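Projet Prakeck - Rapport d'avancement intermédiaire, lot 3
Manipulation d'objets dans des contenants souples
Rédaction : Nabila Kettani, avec Mohcine Bennani et Erasto Koech. Destinataire : Fonds Ashour, à l'attention d'Abdelilah Ghoneim.
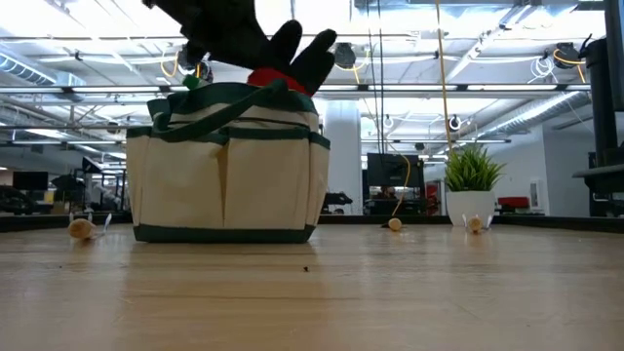 Figure 1. Poste de travail du lot 3 : la pince au-dessus du sac en toile à poches, un objet rouge dans l'ouverture.

1. Rappel de l'objectif

Le lot 3 porte sur la prise d'objets rangés dans un contenant qui se déforme. Les lots précédents traitaient des bacs rigides, dont la géométrie est connue à l'avance. Avec un sac, le bord s'affaisse, les anses passent devant l'ouverture et le contenu se déplace dès que la toile bouge. La question posée au départ était la suivante : une politique apprise par démonstration peut-elle viser correctement l'ouverture sans modèle explicite du sac ?

2. Travaux réalisés

Nous avons enregistré 300 démonstrations en téléopération. La position du sac sur la table a été modifiée entre les séries, ainsi que l'orientation des anses. Erasto Koech a repris l'annotation des phases (approche, entrée dans l'ouverture, fermeture des doigts, retrait), qui était trop grossière dans la première version du jeu de données.

Le module de vision Wornov fournit maintenant une estimation du contour de l'ouverture à chaque pas de temps. Cette estimation est donnée en entrée à la politique, à côté des images brutes. La version sans contour a été conservée comme référence.

3. Résultats

L'évaluation a porté sur 200 essais, répartis à parts égales entre les deux versions. La version avec contour réussit 60 essais sur ses 100, contre 41 pour la référence. Un essai est compté comme réussi lorsque l'objet demandé est sorti du sac et déposé sur la table sans reprise manuelle.

Les échecs de la version avec contour se concentrent sur deux cas. Le premier est l'accrochage d'une anse pendant la descente : le doigt passe sous la sangle et entraîne le sac au retrait. Le second est la confusion entre l'ouverture principale et une poche extérieure, surtout quand la poche est très ouverte. Ce second cas était attendu, mais pas à cette fréquence. Les objets enfouis n'ont pas été évalués ; tous les objets demandés dépassaient du bord ou l'affleuraient au début de l'essai.

4. Difficultés et écarts au plan

Le calibrage de la main a dérivé pendant la deuxième série d'enregistrements. Une partie des démonstrations a dû être refaite, ce qui explique le retard de 3 semaines signalé en février. Mohcine Bennani a ajouté une vérification automatique au démarrage de chaque session - elle bloque l'enregistrement si l'écart dépasse le seuil.

L'achat des capteurs tactiles est reporté. Le devis reçu dépassait la ligne prévue et nous préférons traiter d'abord la question des anses, qui relève surtout de la perception.

5. Suite des travaux

- Étiquetage séparé des anses et des poches dans les données existantes (E. Koech).
- Ajout de démonstrations de correction, où l'opérateur part d'un doigt déjà pris sous l'anse (M. Bennani).
- Essais avec un second sac, sans poches extérieures, pour isoler l'effet de la confusion (N. Kettani).
- Mise à jour de la documentation du jeu de données avant son transfert à l'équipe Nullasport, dont le contact est Hicham Lamrani.

Aucune rallonge budgétaire n'est demandée à ce stade. Nous souhaitons en revanche l'accord du Fonds pour décaler le livrable 3.2 à la fin des essais avec le second sac.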